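Tronda tabletop set, README

Hand-held gripper recordings of table clearing and serving, collected for the Plolorura project. 2,371 episodes, two grippers per episode, one head view. Read the known fault section before you train on anything.

Known fault: left gripper width

Between January and the fix, the left gripper reported a jaw width that drifted during a session. The encoder magnet had come loose in its seat and turned a little each time the jaws closed hard. By the end of a long session the log could read 14 mm too wide. Pose tracking was not affected. Right gripper values are good throughout.

Ásdís Hauksdóttir found it when a replay policy kept dropping food items at the Peslow site. We had blamed the controller for weeks.
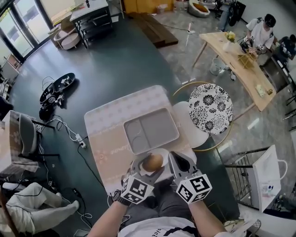 Width errors matter most in episodes with soft objects. A hard block stops the jaws at a known size, so the drift shows up in a plot. With something like the round bun held over the small white plate, there is no fixed size to compare against, and a bad value looks the same as a light grip. The cubes with the square markers give gripper pose only -- they can't be used to recover jaw opening.

What we did

Around 700 episodes are flagged width_suspect. For 400 of those Poul Lykkegaard refit the width from the fully closed reading at the start and end of the session, and they carry width_refit as well. The rest had no closed reading at the end. Use them for pose or video only.

The magnet is now glued and pinned. Sessions are rejected at upload if the closed reading moves by more than 1 mm.

Not fixed

The Sjöberg loader ignores both flags and returns raw width. Filter by hand for now.

Last edited Thu 17 June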